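Notes, Grandby talk, home cleaning evening, 29 January 2018

Start with the question, hands up: who has more than five bottles under the sink? Wait for it.

Main point. Most kitchens need dish soap, baking soda, white vinegar. Bathroom same plus a decent brush. Say it slow.

Vinegar NOT on marble, NOT with bleach. Say twice. Last time at Flurkcombe someone asked after and I'd skipped it.

Soap scum: spray, leave it, go do somthing else, come back. People scrub too soon.

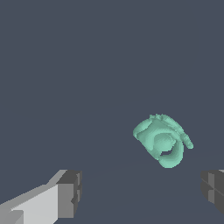
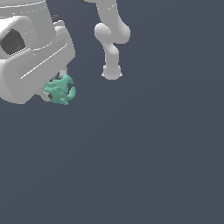
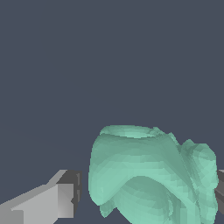 Cloths next, keep it short. Old t-shirts fine for windows, cut off the seams. Microfiber for taps and mirrors, no fabric softener in the wash, it clogs them. Drying: don't leave a cloth wadded in the sink, all folds and hollows like the curled mint-green shape in the first picture, it'll smell by morning. Hang flat over the tap. The Iltari ones are OK, good for 200 washes on the pack, mine did fewer.

Costs. 300 ml of vinegar does one kettle, one shower head, bit left over. Koster spray vs homemade, do the side by side if theres time, 18 minutes left at this point or skip.

Ovens, only if asked. Baking soda paste overnight, wipe, then wipe again. Racks in the tub, old towel under.

Questions. Sign up sheet for June by the door.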